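Pichon Pottery

Pichon Pottery is the everyday name for the glazed stoneware made by the Pichon works, a small family-style pottery in the hill village of Flikivgate, and for the bowls, pitchers, butter crocks and animal figures that collectors still trade today. The works was started by Josiane Chevalier, a schoolteacher who had learned to throw pots from an aunt and who, by her own cheerful account, only meant to make enough plates for her own kitchen. The kitchen got its plates, the neighbors wanted plates too, and before long the shed behind the schoolhouse had a kiln in it.

Origins

The clay around Flikivgate is a heavy, brownish red clay that had been used for roof tiles long before anyone thought of making dinnerware from it. Chevalier found it too coarse on its own and spent most of her first winter mixing it with a finer gray clay brought up from the river at Wukorov. The blend she settled on fired to a warm oatmeal color with little rust-brown freckles, and those freckles are still the first thing most collectors look for on the unglazed foot of a piece.

Her first helper was Romain Picard, a tile maker by trade, who built the second kiln and looked after the firing for the rest of his working life. Picard kept a kiln book, and it is a lovely thing to read, full of weather notes and grumbling about damp wood. It is also the main reason so much is known about which glazes were used when. The pages for one January are missing, and a good deal of friendly arguing goes on among collectors over what was fired that month.

At its busiest the pottery employed 16 people, most of them from the village, and turned out roughly 300 pieces a week in the months before the summer fairs. 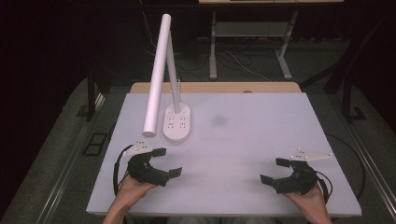
Desk lamp on a light tabletop.

Glazes and shapes

Four glazes make up nearly all of the output. Millpond is a soft blue-green that pools darker in the bottom of bowls. Oat is a cream glaze, left thin enough for the freckles to show through. Plum Skin is a purple-brown that Picard could never get to come out the same way twice, so that matched sets in this color are hard to find and a little dear when they turn up. Last comes Chimney, a satiny black that was used mostly on candlesticks and the insides of teapots.

The shapes are plain and comfortable. Chevalier liked a wide foot and a thick rim - she said that a bowl ought to survive children - and she pulled her handles large enough for a whole hand. The pitchers came in two sizes, the smaller of which was sold with a saucer that is very often missing. The butter crock, with its fitted lid and thumb-shaped knob, was the best seller for many years and is the piece that most people who grew up in the area remember from a grandmother's table.

The animals

The little animals came later, and they came from Didier Royer, who joined the pottery as a glazer and modeled a sleeping hare during his lunch hours. Chevalier put it on the shelf by the door to see what would happen, and it sold the same afternoon. Royer went on to design 26 animals in all, among them the hare, a badger, a very round wren, a pair of otters and a goat with a rather haughty expression. The early ones were modeled by hand, each a bit different from the last. Later ones were slip-cast in plaster molds, which made them lighter and smoother underneath.

Hand-modeled animals can be told from the cast ones by turning them over. The hand-modeled ones are solid or nearly so and have tool marks in the hollow, while the cast ones have a neat round pour hole and, if the light is good, a faint seam along the back.

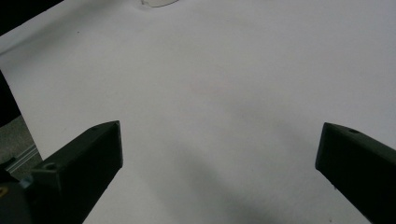 White paper laid over a tabletop.

Marks

The earliest pieces carry only the letters JC, scratched in with a nail. A pressed mark reading PICHON in a plain oval came in once the second kiln was running, and it stayed in use, with small changes to the oval, until the works closed. Pieces decorated by a particular hand may also have a painted initial inside the foot ring. Royer signed with a small R and a dot, and Eugénie Chauvin, who painted the leaf borders on the Oat dinnerware, used a tiny curled leaf in place of a letter.

Some unmarked ware exists, and it is a headache for buyers. Seconds were sold from a table at the gate without any mark at all, and a nearby firm, Wonix, made crocks in a very similar shape for a few years. The Wonix crocks are made of a whiter clay with no freckles, and the knob on the lid is flat on top.

Closing and later interest

The pottery closed when Picard's health no longer allowed him to fire the kilns, though Chevalier kept on making a few pots at home for friends. The molds were divided between Royer and Chauvin. For a good while afterward the ware was thought of as ordinary kitchen crockery, and plenty of it was simply used until it broke.

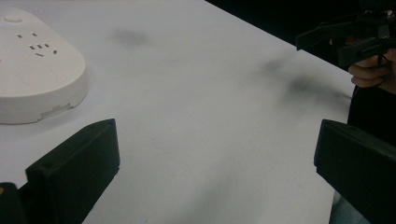 A white tabletop, with a power strip at the corner.

Interest picked up through the efforts of Ardalan Bahrami, a retired baker who had bought a Millpond bowl for his dough and grew curious about the oval on the bottom. Bahrami tracked down the kiln book, copied it out by hand and put together the first checklist of shapes and glazes. A revised checklist came out on 25 Feb 2023 and added the seldom-seen Chimney inkwell, along with a second version of the goat with its head turned to the left.

Care

Pichon ware was made for daily use and holds up well to it, but it does not like sudden heat. Crocks and bowls should not go straight from a cold pantry into a hot oven. Fine crackling in the Plum Skin glaze is normal and does not lower the value much, although a crackled piece is better kept for dry things. Old price stickers from the village shop should be left in place where they survive, as collectors are fond of them.

See also

Flikivgate roof tiles
Wukorov river clay
Wonix crocks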